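**Appel à participation — annotateurs et annotatrices pour le projet Kakum**
Publié le 2020-04-19

On nous promet depuis longtemps un robot qui range la cuisine. Nous travaillons à cette promesse tous les jours, et nos propres cuisines restent dans un état lamentable. Le projet Kakum cherche donc 23 personnes patientes pour regarder des machines s'occuper de placards, et nous dire à quel moment elles cessent de s'en occuper correctement.

Tout se passe en simulation. Les bras sont simulés, les meubles aussi, la vaisselle ne casse pas et les voisins ne se plaignent de rien. Le bras doit sortir ou ranger des petits cartons alimentaires dans des placards en hauteur, parfois sans avoir beaucoup de recul.

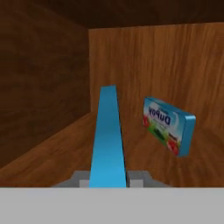 Votre travail consistera à visionner des séquences courtes et à répondre à une poignée de questions simples. La pince tient-elle l'objet ? L'objet est-il à sa place ? Auriez-vous confié cette tâche à un enfant de six ans, et l'aurait-il terminée avant le goûter ? (La troisième question est facultative, mais nous lisons les réponses avec une attention un peu masochiste.)

### Ce que nous voulons savoir

Le corpus compte 1 377 essais. Notre logiciel de notation, Osley, les a déjà tous évalués, avec l'assurance de ceux qui n'ont jamais fait la vaisselle. Il considère par exemple qu'un carton déplacé de quelques centimètres est un carton rangé. Younes Tawfik, qui l'a programmé, défend ce point de vue en réunion. Akua Ametepe, responsable de l'étude, souhaite un deuxième avis, de préférence humain.

Nous nous intéressons surtout aux gestes auxquels on ne pense plus : tendre la main vers une étagère sans cogner le meuble, laisser tranquille ce qui traîne sur le plan de travail, reculer proprement une fois le carton saisi.

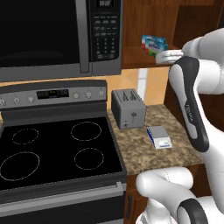

Chaque participant recevra un lot de séquences à traiter chez lui, à son rythme, sur l'interface Sirach. Celle-ci fonctionne dans un navigateur récent. Elle fonctionne aussi dans un navigateur ancien, mais alors il faut l'aimer beaucoup. Prévoyez un vrai écran : sur un téléphone, on distingue mal une pince d'une poignée de porte.

### Profil recherché

- Avoir dix-huit ans révolus et lire le français sans difficulté.
- Avoir déjà rangé des courses. Une pratique régulière est un plus, le talent n'est pas exigé.
- Supporter les vues rapprochées, dont certaines ne montrent pas grand-chose d'autre que du bois et un bout de pince. « Je ne sais pas » est une réponse prévue par le formulaire, servez-vous-en.
- Ne pas travailler en robotique. Les gens du métier sont trop indulgents, nous avons vérifié sur nous-mêmes. 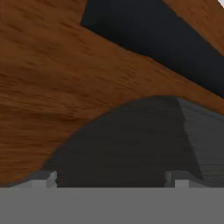
Aucune formation technique n'est demandée. Une séance d'accueil en visioconférence, de 2 heures, présente l'interface et le barème. Vous y verrez des exemples annotés par notre équipe, y compris ceux sur lesquels l'équipe ne s'est jamais mise d'accord. Après quoi vous travaillez seul, et il est interdit de demander l'avis de votre conjoint, même s'il range mieux que vous.

### Indemnité et calendrier

L'indemnité est de 500 euros par personne, versée une fois le lot complet rendu. Les lots incomplets sont indemnisés au prorata. Les annotations doivent être terminées en novembre, date à laquelle nous comparerons vos réponses à celles d'Osley, puis à celles du module Xue, son successeur, qui est plus modeste et pour l'instant plus lent.

Les réponses sont rendues anonymes avant l'analyse. Vous pouvez quitter l'étude à tout moment, sans vous justifier.

### Pour candidater

Envoyez quelques lignes à Akua Ametepe par le formulaire de contact du projet, avec la mention « Kakum, annotation » en objet. Pas de CV ni de lettre de motivation : dites-nous simplement quelle corvée vous céderiez en premier à une machine, et laquelle vous refuseriez de lui laisser. Les réponses du type « toutes » et « aucune » sont recevables, à condition d'être argumentées.

Nous écrivons à tout le monde, y compris aux personnes non retenues. Cette partie-là n'est pas automatisée non plus, comptez un peu de délai.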